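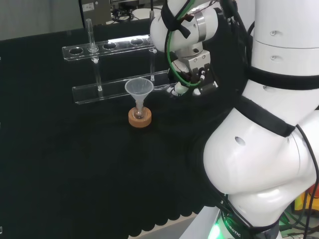

Janvier 2018

Les multiprises parafoudre se vendent très bien en ce moment, et je pense que la plupart des gens qui en achètent paient pour une protection qu'ils n'auront plus dans deux ou trois ans. Je ne dis pas que le produit est inutile. Je dis qu'on le vend mal, et qu'on l'achète encore plus mal.

Le principe est simple. À l'intérieur du boîtier, un composant appelé varistance laisse passer le courant normal et dévie la surtension quand elle arrive. À chaque surtension absorbée, la varistance s'use un peu. Un gros choc peut la mettre hors service d'un seul coup, et une longue série de petits chocs finit par donner le même résultat. La multiprise continue alors d'alimenter l'ordinateur et la télévision comme si de rien n'était, du moins sur beaucoup de modèles. Elle est devenue une multiprise ordinaire, payée trois fois le prix.

J'ai acheté en octobre un modèle de la marque Stusent dans un magasin de Sestville. L'emballage annonçait 3548 joules en gros caractères dorés. La durée de vie attendue ne figurait nulle part. Le modèle voisin, un Pramanik, affichait 1000 joules et coûtait nettement moins cher. Le vendeur m'a conseillé le premier en me disant que plus il y avait de joules, mieux c'était.

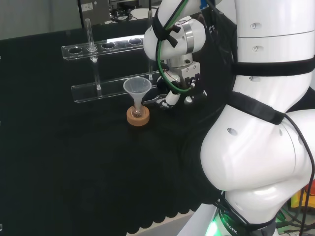 Ce chiffre mérite pourtant une explication. Les joules indiquent l'énergie que l'appareil peut absorber, en une fois ou au total selon la façon dont le fabricant compte, et ils ne comptent pas tous de la même façon. Certains additionnent les capacités de toutes les varistances, entre phase et neutre, phase et terre, neutre et terre, alors qu'une surtension donnée ne les sollicite pas forcément toutes. Deux boîtiers qui portent la même valeur peuvent donc se comporter très différemment. La tension résiduelle, celle qui atteint encore l'appareil branché, me paraît plus utile à comparer. Sur l'emballage de mon Stusent, elle était au dos, en petit, sous les conditions de garantie.

La garantie, parlons-en. Beaucoup de marques promettent de rembourser le matériel endommagé. En lisant la notice, on découvre qu'il faut la facture d'origine, une installation reliée à la terre, l'envoi à ses frais de la multiprise et parfois de l'appareil grillé, et un délai de déclaration assez court. Je ne connais pas grand monde qui garde la facture d'une multiprise. 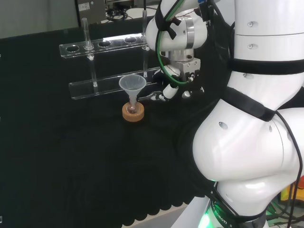
Il y a aussi la question de la terre. Dans les logements anciens, les prises sans broche de terre sont encore nombreuses. On y branche un parafoudre à l'aide d'un adaptateur, le voyant vert s'allume, et on se croit protégé. Selon les modèles, ce voyant signale seulement que l'appareil est sous tension – il faut lire la notice pour le savoir. Dans ce cas de figure, l'argent serait mieux employé chez un électricien.

Pour une maison exposée aux orages, un parafoudre installé au tableau électrique reste la solution sérieuse. La multiprise vient en complément, près du matériel sensible. Un voisin de palier m'a objecté que c'était un discours de propriétaire, et il a raison sur ce point : un locataire ne refait pas le tableau. Il peut quand même débrancher la box et le téléviseur quand l'orage approche. Cela ne coûte rien et aucun rayon de magasin ne le propose.
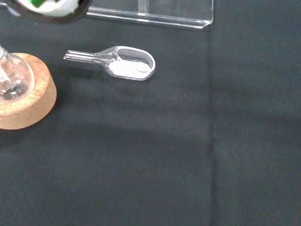
Ce que je demande aux fabricants tient en peu de choses. Un voyant qui indique l'état de la protection et pas seulement la présence du courant. Mieux encore, une coupure automatique quand la varistance est en fin de vie. Cistton le fait sur une partie de sa gamme, pour un prix raisonnable, et on se demande pourquoi les autres réservent cette fonction à leurs modèles les plus chers. Je voudrais aussi une date de fabrication lisible sur le boîtier, avec une durée de remplacement conseillée.

En attendant, j'écris au feutre la date d'achat sous chaque multiprise. Celle du bureau sera remplacée la première, et la Stusent ira à la cave, pour la lampe et le chargeur de la perceuse.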